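Ando há meses a acabar a noite com o Wadport na mão, por isso já tenho opinião formada. É um leitor de livros digitais pequeno, da Telisen, e comprei-o para os romances traduzidos que nunca chegam às livrarias cá da terra (o primeiro que lá meti foi um policial polaco do Cieślak, 932 páginas em papel!).

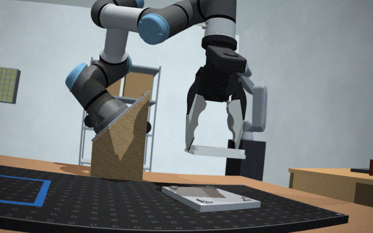 A letra é o que mais me agrada. Há 12 tamanhos e eu, que sou pitosga, fico-me pelo nono. As notas de rodapé abrem na própria página e voltamos à frase com um toque – quem lê ensaio sabe o jeito que isto dá.

O dicionário é mais fraquinho, falha muito nos regionalismos. 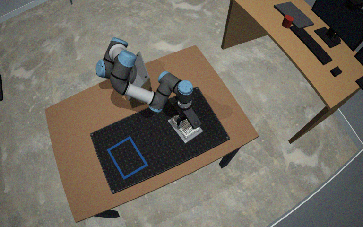
Com a capa Miro fica um bocado mais pesado, mas segura-se bem deitado de lado. Vendo-a à parte, em verde ou cinza, por 17 euros. O leitor já vem com o cabo e com uma antologia de contos instalada – comecem pelo terceiro. Portes grátis até ao fim de novembro.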